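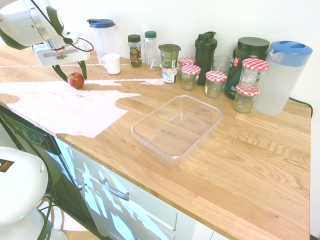
Wulter, the second feature film by Maritza Huaranga, will come to cinemas in August. The distributor Skoltance announced it on Wednesday, May 4, 2022, and also published the first trailer, which is a little longer than one minute.

The film tells the story of Rosaura Giraldo's character, a woman who works nights in a bakery and receives by mistake the letters of a former tenant. At first she puts them in a drawer. Then she opens one, and she starts to answer in the name of the other person. Hajar Zerouali plays the sister, who finds out the truth quite early and decides to keep quiet.

Huaranga wrote the script alone, in 22 months. Her first film, Biredel, was made with a very small budget and was shown in only nine cinemas, but it found its public later, when people could watch it at home. I am one of them, and I remember above all the long dinner near the end, where almost no word is spoken.

"I wanted to make a film about a person who lies with good intentions," the director said in the press notes. "I do not judge her. In the editing we took out every moment where the film was judging her."

The shooting took five weeks, most of it in one apartment and in the street behind it. The photography is by Rigoberto Castaño, who also worked on Biredel. The music is new for this team - Davina Dalgleish composed it for piano and two cellos, and one of the pieces can be heard in the trailer.

The title is the family name written on the envelopes. The former tenant is never seen, according to Skoltance, but we hear the voice when the letters are read. The name of the actor is not given for the moment.

Before the release, the film will be shown at the Yupanqui festival, where it is one of 19 titles in the main selection. The director and the two actresses will be present and will answer questions from the public after the screening. Tickets for this evening are not yet on sale.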